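3.2 Attention focus and distance control on the practice green

The second part of the study dealt with lag putting, where the player tries to leave the ball close to the hole and does not expect to hole out. Earlier work on instruction in golf has mostly looked at the full swing, and the results do not carry over easily. A lag putt is slow and short in the backswing, and most of the error is in ball speed. Direction matters less at long range, apart from putts with a strong cross slope.

Testing took place on the lower practice green at Rozīte. The green was cut and rolled each morning before play, and its pace was checked with a ramp before the first putt and after the last. Where the two readings for a day did not agree within the limit set in the protocol, that day was dropped and repeated later. Wind was noted but not corrected for.

Eleven club players took part. All putted right-handed with their own putters, and none had taken a putting lesson during the season. Each attended two sessions, one under each form of instruction, with the order balanced as far as an odd number of players allowed. Under the internal instruction the player was told to keep the wrists still and to match the length of the backswing to the length of the putt. Under the external instruction the player was told to look at the hole during the practice strokes and to picture the ball stopping beside it. The wording was read from a card and repeated before each block of putts.
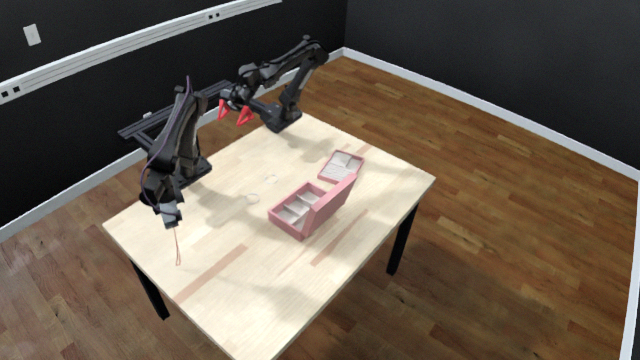
Figure 4. Two robot arms at a table with an open pink box and two small transparent rings.

Ball speed off the face was taken from a Kosura launch unit set behind the player and level with the ball. Stroke length and tempo came from a Dadolen sensor clipped to the shaft below the grip. The sensor was fitted before the warm-up putts so that players could get used to the added weight. Resting position was measured by tape from the edge of the hole to the nearest point of the ball, and the sign of the error (short or long) was written down at the same time. Putts that were holed were entered as zero. This treats a holed ball as a perfect one, although some would have run well past had they missed, and the point is taken up again in Section 5.

After removal of putts with a missing speed reading, 368 remained for analysis. Most of the lost readings came from strokes in which the player's trailing foot was in the path of the beam. The losses were spread over both forms of instruction and were not linked to distance.

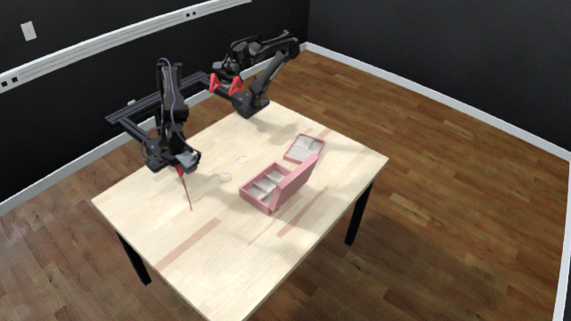 Players left the ball short more often than long in both conditions. The tendency was stronger under the internal instruction and was clearest on uphill putts. Under the external instruction the spread of ball speed for a given distance was smaller, while stroke length varied slightly more. The players therefore seem to have reached a steadier speed without a steadier stroke. One reading of this is that small changes in tempo were used to make up for changes in length. The sensor data are in line with that reading but do not settle it, as tempo was recorded at a lower rate than would be needed to separate the last part of the downstroke from impact.

Direction error did not differ between the conditions. Neither did the time taken over the ball, once the practice strokes were left out.

Two raters, Jaanus Grīnberga and Lingyun Ding, went through the video of every stroke in Korkix and marked the moment at which the head first moved. They worked apart and were not told which instruction had been given. Where their marks differed by more than the agreed margin, the stroke was viewed again by both and a single value entered. Early head movement was more common on downhill putts. It had no clear link with resting error, and it was dropped from the final model. 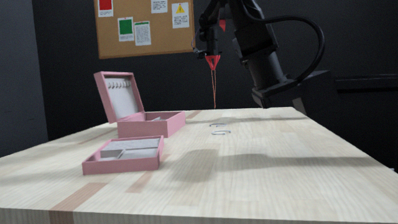 Figure 5. Open pink jewellery box and separate shallow tray on a light wooden tabletop.

The model included distance, slope and instruction as fixed effects, with player as a random effect. Adding session order did not improve the fit. Handicap was also tried, but the range in this group was narrow and the estimate was unstable, so it is left out of the results given in the next section.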